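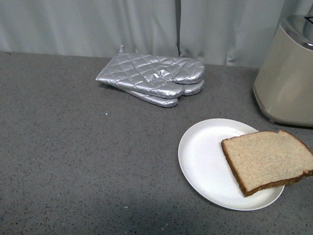 Zwischenbericht Frühstücksangebot Trosteck – Stand Juni

Kurz vorweg, ausführlicher Bericht folgt mit der Abrechnung. Beleglisten liegen bei.

Ausgabe
Seit Projektstart 1.646 Frühstücke ausgegeben, im Antrag standen 2.000 bis Laufzeitende. Liegen damit gut im Plan. Morgens ab 7 Uhr offen, Andrang vor allem kurz vor Schulbeginn. Ferienwochen schwach, wie erwartet. Zweite Öffnungszeit am Nachmittag nach drei Wochen wieder eingestellt – kam kaum jemand.

Familien
23 Familien regelmässig dabei, teils mit mehreren Kindern. Anmeldung läuft jetzt über das Formular der Schule Rajan, vorher Zettelwirtschaft. Vier Familien weggezogen, Plätze sind neu vergeben. Warteliste gibt es weiterhin, kurz.

Lebensmittel
Brot kommt von der Bäckerei Jorker, zum Vortagespreis. Lieferung zuverlässig, einmal ausgefallen (Betriebsferien, war angekündigt, bei uns untergegangen). Obst weiter über den Grossmarkt. Milch teurer geworden, haben auf grössere Gebinde umgestellt. Aufschnitt fast ganz gestrichen, stattdessen Käse und Aufstriche, wird gut angenomen.

Mittel
Vom Posten Sachkosten sind noch 1.014 Euro übrig. Reicht bis zum Ende der Sommerferien, danach eng. Honorare wie geplant. Fahrtkosten deutlich unter Ansatz – bitten um Umwidmung des Restbetrags in Lebensmittel, formloser Antrag kommt separat.

Offen
– Hygieneschulung für zwei neue Kräfte, Termin beim Amt angefragt
– Mietvertrag mit Nilance läuft aus, Verlängerung mündlich zugesagt, schriftlich noch nichts
– Elternabend im Herbst, Raum fehlt
– Fragebogen an die Familien: Rücklauf bisher mager, wird nach den Ferien nochmal verteilt, dann auch auf Türkisch und Arabisch

Rückfragen bitte per Mail, Büro ist vormitags nur unregelmässig besetzt.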